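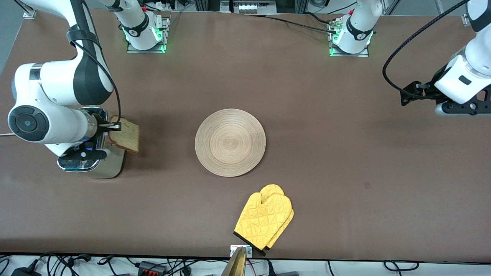
The Pondotis Candle Reel, Boxed Edition

Two discs, 4 short films, one 64-page booklet
Languages: English, Scots Gaelic
Subtitles: English
Region free

We've wanted to put this set out for longer than we care to admit, and now that the boxes have come back from the printer (a lovely deep green, much nicer than the proof) we're very happy to be able to offer it to you at last.

Catriona MacRitchie made these four costume films on next to no money, most of them shot in and near Funden with borrowed gowns and a great many candles. If you only know her through the longer work, you may be surprised by how playful she is here. "The Factor's Wife" is practically a comedy until its last ten minutes, and "Gakby" has a dinner sequence that goes on far longer than you'd think anyone could stand, and we wouldn't trim a second of it! The queen in "A Cold Audience" has very few lines, so a lot rests on Kirstin Dunbar's face, and she carries it beautifully.

The fourth film, "Simon", has never been sold on disc before. It's the roughest of the bunch, and the sound in the chapel still has some hiss to it, which we chose to leave alone after trying a cleaned-up track that made everybody sound as if they were talking through a scarf.

What's in the box

Disc one: The Factor's Wife; Gakby
Disc two: A Cold Audience; Simon; a long talk with MacRitchie about lighting, costumes and horses
Booklet: new essays, shooting notes and pages from Dunbar's marked-up script

The booklet is stitched, so it will lie open on a table without a fight. Please note that the Gaelic passages in "Simon" are subtitled on the disc but the songs are not, at the director's request. You'll find the words to them at the back of the booklet.

Edition size

We pressed 2,519 copies. Of those, 1,989 are for sale through this page and the rest go to shops and libraries. The first 1,000 orders come with a folded poster for "Gakby", tucked in behind the booklet, so do check there before you write to us to say it's missing.

Orders go out every Saturday. If a corner gets crushed on the way, drop us a line with your order number and we'll send you a new slipcase.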